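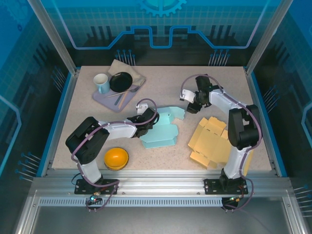 Benent opens its second refill shop in Vallden this May

FOR IMMEDIATE RELEASE

I've been writing these notices myself since we started Benent, and I still haven't learned to make them sound official, so please bear with me. The news is that we're opening a second shop! It's in Vallden, on the corner by the old bus station, and the doors open at 9am on the first Thursday in May.

If you haven't come across us before, Benent sells dry goods, cleaning products and toiletries by weight. You bring a jar, a tub or whatever you've got in the cupboard, we weigh it, you fill it and you pay for what's inside. Our first shop is in Grirkero and has been going for four years. It's a narrow little place with a step at the front that everybody trips over, and on Saturdays the queue for the lentils gets mixed up with the queue for the till. We love it, but we've been bursting out of it for ages.

Vallden is nearly twice the size. There's room for a pushchair (two, if you're friendly), a level entrance, and a proper counter where you can put your bags down while you fill up. We'll have all the things Grirkero customers already buy -- oats, rice, pasta, flour, washing-up liquid, the lemon hand soap -- plus a longer wall of herbs and spices and a peanut grinder, which I have wanted for longer than I've wanted a second shop.

The other big change is bread. Haddad, the bakery two doors down from us in Grirkero, will be sending loaves over every morning except Sunday. They'll arrive by eight, and going by what happens at their own counter I'd say come before lunch if you want the seeded one. You can reserve a loaf by ringing the shop the day before, or by asking at the till. We don't do online orders and we've no plans to start.

People have asked about prices, so I'll be plain about it. They'll be the same in both shops. Some of what we sell costs less than it does at the supermarket, some costs a bit more, and the shelf labels show the price per 100g so you can work it out for yourself. There's no minimum amount. If your recipe needs a spoonful of fennel seed then buy a spoonful of fennel seed, we really don't mind.

We've taken on six new members of staff, all of them living in Vallden or just outside it, and they've been training with us in Grirkero over the last few weeks. If you were served by somebody in a green apron who couldn't find the bay leaves, thank you for being so nice about it.

On opening day there'll be tea and coffee until it runs out, and Haddad is making cardamom buns. Please do bring your own containers, clean and dry, but if you forget there's a shelf of donated jars by the door and you can help yourself. We asked Grirkero customers for spare jars back in the winter and were given 3,000 of them, so my garage would be very grateful if you took several.

Opening hours in Vallden will be 9am to 6pm, Monday to Saturday, with a late evening until 7 on Thursdays. Grirkero hours stay as they are.

Reporters and local newsletters are welcome to come and look round before we open. Ring the Grirkero shop and ask for the owner -- that's me -- preferably after the lunchtime rush. Details of the Vallden phone line will follow once it's been connected.

ENDS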